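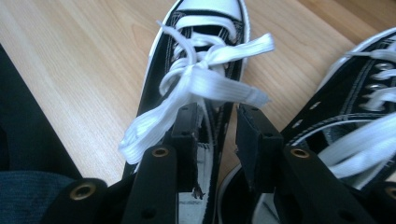
Black canvas high-top with white laces

Jusum Warno 64 Gaming Mouse

The Warno 64 is a wired mouse for players who spend their evenings in shooters and arena games. It weighs 64 grams without the cable. The shell is closed, with no holes, so dust does not come inside so easily.

Natnael Admasu, who made the shape, plays with claw grip and has medium hands. If your hands are very big, please try the Kerkach model first. It is longer in the back and has the same sensor and the same switches.

Polling rate
The mouse reports its position 1000 times per second. You can choose a lower rate in the Tekleab software if your computer is older, or if a game is stuttering when you move fast. The setting is saved in the mouse, so you can close the software after this or remove it.

Buttons
Left, right, wheel click, two side buttons and one small button under the wheel for changing sensitivity. All six can be changed. Macros are possible only on the side buttons. Please read the rules of your league before you use them, many tournaments do not permit any macro and a referee can ask to see your profile.

Anti-cheat programs
We receive many questions about this. The Tekleab software does not read the memory of the game and does not draw anything on the screen. Still, some anti-cheat programs close every macro tool when the game starts. In this case save your profile to the mouse, exit Tekleab and start the game again. If you get a warning also after that, write to Ebise Hadgu at support and attach the log file. It is in the folder where you installed the software.

Firmware
New mice come with version 953. If you bought yours before August, please update. The older version could forget the sensitivity after the computer was sleeping. Do not unplug the cable during the update, also when the light goes off for a moment.

In the box
Mouse, spare set of feet, grip tape for both sides, short paper guide. The cable is fixed and cannot be removed.

Returns
You have 40 days to send the mouse back. Used grip tape is no problem, but please put the feet in the box too. The left-handed version is not in stock now. Orders for it open again when the new shells arrive.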